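Why Does Cloth Wrinkle?

Pull a T-shirt out of the bottom of a full drawer and it will be covered in lines. Some are sharp and some are soft. Why does cloth do that when a dinner plate doesn't?

Cloth is made of threads, and each thread is made of much thinner hairs called fibers. In a woven cloth, threads go over and under each other, up and down and side to side. Because threads are thin, they bend easily. When you fold a sheet, every thread that crosses the fold bends too.

Cotton fibers are made of long chains of tiny parts. The chains hold on to each other. When cotton is bent and pressed for a while, some of the chains let go and grab on again in a new place. Now the bend is where they want to stay. That is a crease.

Folds and creases are a little different. A fold can be soft and wide, and it may go away when you pull the cloth tight. A crease is a thin line that stays behind after you open the cloth up.
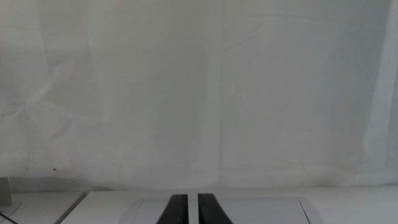 Plain, pale cloth is good for looking at wrinkles, as there is no pattern to hide them. What you see is mostly light and shadow. The side of a fold that faces the light looks brighter, and the side that faces away looks darker. The cloth can be one color all over and still seem to have many shades of gray.

Water and heat help get wrinkles out. Water slips in between the chains in cotton and loosens them. Heat lets them move more. Then the flat, heavy bottom of an iron pushes the threads straight, and they stay that way as they cool and dry. Irons get hot enough to burn you, so ironing is a job to do with a grown-up.

Not all cloth wrinkles the same way. Linen creases very easily. Wool is springy, so it often smooths itself out on a hanger.

Try it at home

You need 3 old cotton rags. Fold one and put it under a stack of heavy books. Roll one up loosely. Hang the last one over a chair. Leave them overnight — then open them up by a window in the morning and look at the lines.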